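Equipment Plan and Budget for the Gripper Bench
October — by Tudor Pană and Etelka Sárközi

Our task was to plan what the lab should buy for a small pick-and-place bench. We had $900 to work with, and the list had to be approved before any order went out.

We compared two grippers. The Vokex has a wider opening but needs its own controller, which put it over budget. The Rirham costs less and connects to the arm we already have, so we chose it. Spare finger pads from Lemport are $49 a set. We asked for two sets — pads were the first thing last year's group ran out of.

Margareta Stanciu asked us to try the tasks in simulation before settling on finger length and opening. We ran 30 trials, 15 with each finger length, and kept the longer fingers on the list.

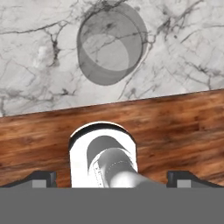 Robotics and Automation Club, Marinescu Technical School

The simulated scene has a see-through gray container on veined marble and a white rounded object on wood, between the open fingers. Tinted containers are also on the purchase list, along with plain white ones, so the camera can be checked on both. We left out a real marble slab. A printed sheet is enough for the first term.

Still open: shipping on the gripper, and whether the camera mount can be made in the shop. Mebrat Degefa is getting a price for the mount by Tuesday.

Related reports
Cable and Connector Inventory
Choosing a Camera Mount
Bench Power Supply Comparison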